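Budgeting for a first arm – hardware now or another year of sim?
January 15, 2022 – posted by bsimoes

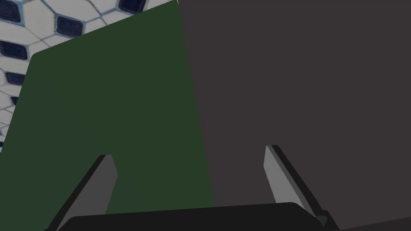

Wrist view in the sim, gripper open, green panel ahead.

So the quote from Plirnik came in and I have had to sit down. The arm itself is fine. It's everything bolted to the arm that wants its own mortgage. Two-finger gripper, wrist camera, mounting plate, and a line called "integration" that has no number of hours next to it.

Right now we do it all in simulation, which costs us one workstation and my patience. My boss wants a purchase plan by the end of January. Do I ask for the whole kit, or for the arm only and beg for the rest later?
Benvinda Simões

---

belt_and_braces:
Whole kit. "Later" is a budget line where I work too, and it has been empty for six years.

---

jramalho:
Disagree. Buy the gripper last. You don't know what you need to pick up yet. We bought ours first, from Belteder, and then the parts changed and the fingers were too wide for the bins. It is now a very expensive thing for holding the door.

What does the mounting plate cost on its own?

---

bsimoes:
405. For a plate. With holes in it, to be fair.

---

rungrueang_fan:
Any machine shop will do you that plate for a lot less. Send them the drawing and don't say the word "robot" or the price doubles.

I'd look at Rungrueang before signing anything, by the way. Slower arm, but spares come in the box and the manual was written by someone who had met the product.

---

belt_and_braces:
Slower how? If it can't keep up with the line, the spares are just ballast.

---

rungrueang_fan:
She didn't mention a line. She has hexagon tiles and a green panel.

---

bsimoes:
There is a line. It's in the other file. The tiles came with the floor pack and I've grown fond of them.

---

jramalho:
Two things I'd put in the plan whatever you buy: a service visit in year one, and training for more than one person. We trained one person. He got a better job.

Also ask Plirnik for the lead time in writing. Ours said 6 weeks and took 22.
– Joana

---

belt_and_braces:
22 is quick. We waited over a year on a controller from Stundus. Still say buy the lot in one go, you only want to fill in those forms once.

---

bsimoes:
OK. Current draft: arm, camera, training for two, plate from the shop down the road. Gripper goes in as a separate request once I've tried a few finger widths in the sim. I've asked what "integration" means and they have offered me a call to discuss it. I assume the call is billable.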